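## 4. Floor Sound in Small Apartments: What Residents Notice First

Anyone who has lived above or below another household has a theory about floors. One of the real pleasures of this study was hearing those theories, which came to us in letters, in margin notes on the questionnaire, and in one case on the back of a seed packet. In this section we report what residents told us about footstep noise and how their accounts line up with the recordings made in the Marance and Lengyel buildings.

### 4.1 Why start with footsteps

Most earlier work on home noise begins with sources that are easy to measure: traffic, music, plumbing. Footsteps are harder. They are short, they change with the walker, and much of their energy sits so low that a simple meter set to a common weighting can miss what the listener in the room below complains of. A resident may say "it isn't loud, it's heavy," and we have come to think that this is a very good description. The word "heavy" came up so often in the first set of replies that we added it to the second questionnaire as a choice of its own.

We were also drawn to footsteps for a social reason. A neighbor who plays a drum can be asked to stop. A neighbor who walks to the kitchen can't, or at least shouldn't be, and most residents know this perfectly well. Their patience is wonderful to read about. Many described long private arrangements of slippers, rugs and closed doors, made with no request from anyone.

### 4.2 Recordings and replies

Questionnaires went to 3000 households in the two developments. We asked each household to describe the sounds that reached it from above in its own words before it saw any of ours. This order matters a good deal. In a trial run at Haltero, where the word list came first, people borrowed our terms and the replies were much flatter.

Recordings were then made in 50 apartments, with the microphone at seated ear height in the main room and again in the bedroom. The walker upstairs followed a fixed route and wore, in turn, socks, soft house shoes and hard-soled shoes. We kept the walker's pace free. Early attempts to walk to a metronome produced a stiff, marching step that no resident recognized as the sound of a neighbor, and we dropped the idea with some relief.

The floors themselves fell into two groups. In Marance the finished floor is wood laid on a thin resilient layer over concrete. In Lengyel the boards sit on timber joists, with the cavity partly filled. Both developments allow rugs, and both house guides encourage them, though the Marance guide gives the subject one line and the Lengyel guide a cheerful full page.

Figure 6 shows a wood floor in use. 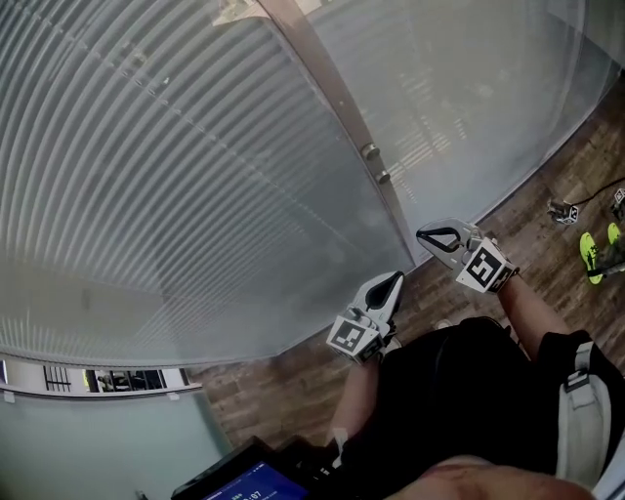
The finish of a floor has less to do with low-frequency sound than residents tend to expect. A change of covering can take the click out of a hard heel and still leave the thud almost untouched. This was clear in the Marance recordings, where soft house shoes removed nearly everything in the upper bands while the lowest bands barely moved. Residents heard the same thing. Several wrote that the sound had become "rounder" after the family upstairs bought a rug, and one added that she now found it harder to tell where in the room the person was.

That last remark sent us back to the data with great interest. When the high part of a footstep is gone, the listener loses many of the cues that place it. A sound that can't be placed seems to be harder to ignore, even when it is quieter by every measure we took. We had not planned to study location at all, and we think it deserves a project of its own.

### 4.3 The timber floors

Lengyel gave us the richest material. Timber floors creak, and we had assumed that creaks would rank high among complaints. They ranked surprisingly low. Residents often spoke of creaks with affection, or at least with familiarity, and could name the board that made them. Enikő Dobos, who led the interviews there, noted that people would walk her over to a board and step on it for her, much as one might introduce a pet.

The thud was another matter. In rooms with long joist spans it was the first thing mentioned, and it was most often mentioned in connection with the evening, when the rest of the building had gone quiet. Shorter spans did better in our recordings and in the replies. We can't separate span from room size with the present sample, and bigger rooms may simply invite longer walks.

We also looked at ceilings. Two Lengyel apartments had been fitted with a hung ceiling on Pruson clips before the study began, and the residents of both described footsteps as present but far away. Two is too small a number to support a claim, yet the recordings point the same way, and we would be delighted to see the question taken up in a building where only some of the ceilings have been changed.

### 4.4 Words and levels

How well do everyday words predict a measured level? Better than we hoped. "Sharp" and "clicking" went with energy in the upper bands, "heavy" and "dull" with the lowest, and these pairings held in both developments. "Loud," on the other hand, predicted almost nothing. It was used for strong sounds, for frequent sounds, and for sounds that happened at a bad hour.

For building managers this suggests a practical first step. A form that asks only how loud a noise is will collect plenty of replies and very little guidance. A form that offers a few plain words for the kind of sound can point toward the covering, the floor or the ceiling before anyone brings a meter. The version we now use fits on one side of a page and takes most people over 2 minutes to fill in, mainly due to the space left at the bottom for remarks. We have kept that space. The remarks on airborne sound, including speech and television, are taken up in Section 5.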